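Grillus hand-held grippers: the March jaw fault
Frequently asked questions

What went wrong?
A batch of Grillus grippers stopped letting go. You squeezed the trigger, picked up a bit of rubbish, released the trigger, and the jaws stayed shut as though they'd grown fond of it.
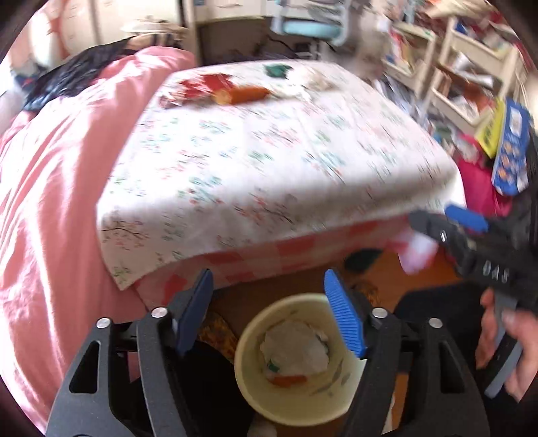
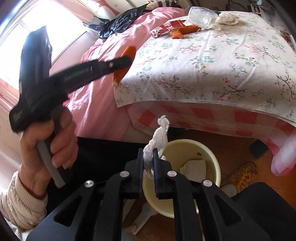
Which units are affected?
Serial numbers 300 to 700. Yours is on the sticker inside the battery door, next to the one telling you not to open the battery door.

What caused it?
A return spring from Velier that was a touch too short. It behaved beautifully on the bench at Coslow, where we tested it for 60 cycles and went to lunch.

Can I keep recording tidy-up sessions?
Not with an affected unit. Switch it off and put it back in its case. Sessions already uploaded are fine.

It has hold of my sleeve. What now?
Switch off, wait 3 seconds, then press the grey release tab under the body. Please don't use a screwdriver. Liesbeth Vermeulen in repairs has a drawer full of the results.

Who pays for the repair?
We do, postage included. Send it to the Fairweather depot, without the rubbish.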